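4.2 Simulated Tabletop Environment

All policies in this section are trained and evaluated in the Urdale simulation suite, which renders a single robotic arm mounted at a white table against a plain gray background. We keep the background free of texture on purpose. In earlier trials with cluttered backgrounds, it was hard to separate errors in object grounding from errors in motion, and the present study is concerned mainly with the first kind. Each episode places several small colored cubes and one large box on the table. The box acts both as an obstacle and as a raised surface on which a cube may rest. Cube colors, cube positions, and the pose of the box are drawn again at the start of every episode, and the instruction names one cube by color only.

The training set contains 500 demonstrations produced by a scripted planner. Of these, 386 passed the collision filter described in Section 3.3 and were kept. The remaining episodes were discarded without repair. Observations are given to the policy as RGB images from one fixed viewpoint, together with joint positions and the gripper opening. Depth is not used.
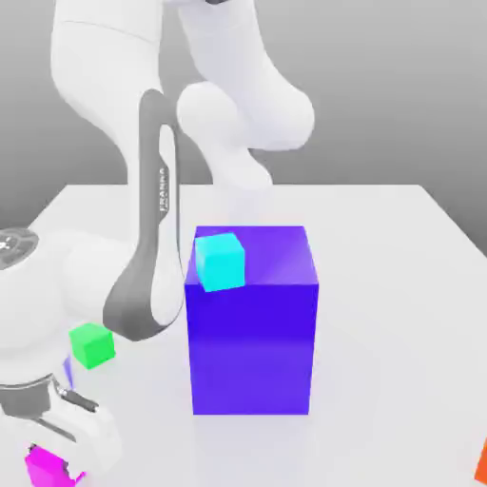 Figure 4. Rendered observation from the simulated environment. A cyan cube rests on top of the large blue-violet box; a green cube is to the left of the box, and a magenta cube is at the gripper in the lower left.

Figure 4 shows a layout of the type we call "elevated," in which at least one cube is placed on the box. Such layouts are harder than flat ones for two reasons. The height of the cube must be inferred from a single view, and the arm itself may cover a large part of the image while it moves. Cubes near the image border add a further difficulty, as they may be only partly visible to the policy.

We compare two methods. The baseline, Zustside, predicts the next joint command directly from the current observation. Our method, Florkance, first predicts a coarse map of free space above the table and then conditions the action head on that map. Both methods share the same image encoder and are trained on the same filtered data. The map is supervised with labels taken from the simulator state, which is available only during training.

Evaluation uses 137 held-out layouts, none of which appear in the training set. Each layout is attempted with 10 random seeds, and a trial is counted as a success if the named cube is lifted clear of its support without contact between the arm and the box. Florkance had the higher success rate on elevated layouts, while the two methods could not be told apart on flat ones. Most of the remaining failures of Florkance were late grasps, in which the fingers closed after the cube had already been pushed out of place.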